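Chair push task: hand guiding or remote control for the demos?

tarmac_joe
We're setting up a task where a humanoid takes hold of an office chair by the armrests and rolls it up to a desk. The policy is trained from demonstrations only, with no scripted motion. I have to decide how to record them and I'd like to hear from people who have done both.

Option one is hand guiding. One person puts the arms in compliant mode, moves the grippers onto the armrests and walks the thing through. Option two is remote control with a headset and two hand controllers. We have the Brovero kit for that, and it works, but the operators complain about the lag.

The plan is 200 demonstrations for a first run and 400 if the first run looks promising.
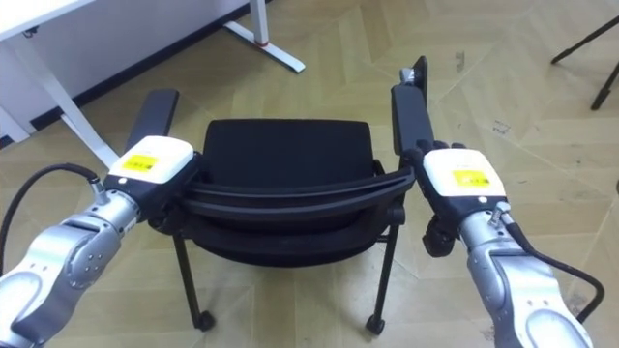
My main worry is the grip. If one hand closes later than the other, the chair turns on its casters and the second hand misses the armrest. In hand guiding I can feel that starting and correct it. With the controllers I only find out once the chair has moved.

pellworth
Remote control. A person standing next to the robot with their hands on its wrists ends up in the head camera in half the recordings, and then the policy learns from pictures that have a person in them. At run time there is no person. We threw out 80 demos over this at my last job.

quietgear
Disagree with pellworth, at least for this task. You can stand behind the robot and hold it above the elbow. It takes a few tries to get used to, but the head camera stays clean. What you get in return is contact that makes sense. Remote operators without force feedback squeeze everything as hard as the gripper allows.

pellworth
Above the elbow works for one arm. For two arms and a walking base I don't see how one person does it. Who is driving the legs?

quietgear
Second person with a gamepad. We did it that way for a cart.

pellworth
Then you have two people who have to agree on timing, and the demos show it. The arms pull before the base moves, or the other way round. I would take lag over that.

tarmac_joe
Good point about the base. I had only been thinking about the arms. The Brovero controllers have the walking on the left thumbstick, so one operator does everything.

mudroom88
Whatever you pick, split the task up. We record ours as separate pieces and label where each one begins:

1. Walk up to the chair and stop within reach.
2. Open both hands and bring them over the armrests.
3. Close both hands.
4. Push, with the turn if there is one.
5. Let go, hands up, one step back.

Piece 2 is where most of our failures were, so we recorded extra demos of that alone. It costs a lot less operator time than redoing the entire run.

hollis_r
Agree with splitting. Also vary the starting position of the chair more than feels necessary. Our first set at the Zultville lab had the chair facing the desk every time, and the policy could not handle one that was turned a quarter of the way round. Swivel chairs are bad for this because the seat and the base don't point the same way.

tarmac_joe
Do you mark start positions on the floor?

hollis_r
No. The head camera sees the tape. We used a printed list of angles and distances and the operator set the chair by eye. Close enough.

quietgear
We did use tape and had no trouble with it. Depends on how much of the floor your policy pays attention to. Ours was trained with heavy image augmentation.

mudroom88
One more thing, put a fixed camera on the side of the room if you don't have one. The head view is no help when you're trying to work out why a grasp failed, since the hands cover the part you want to see. From the side you can check how far the robot is standing from the chair and whether the hand is coming in over the backrest or beside it.
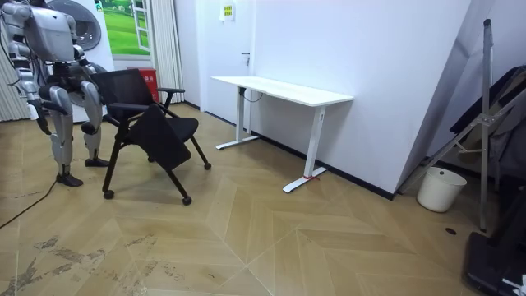
Re: Chair push task: lag numbers

sinmont_user
Coming in on the lag question. We run the Sinmont controllers through a Zanetti bridge and the delay we measured was up to 200 ms on shared wifi. Moving the robot to its own access point fixed most of it. Check that before you give up on remote control.

tarmac_joe
We are on shared wifi. I'll try a separate one and report back. For now I'm going with remote control for the full runs and hand guiding for mudroom88's piece 2, with a few of each to compare before we commit to the 200.

pellworth
Keep the two kinds labeled separately. The hand speeds will be different and you may want to drop one set later.

quietgear
Yes, do that. I still expect you to end up keeping the hand guided ones.

Contact the moderators | Copyright forum members and site owners | Back to top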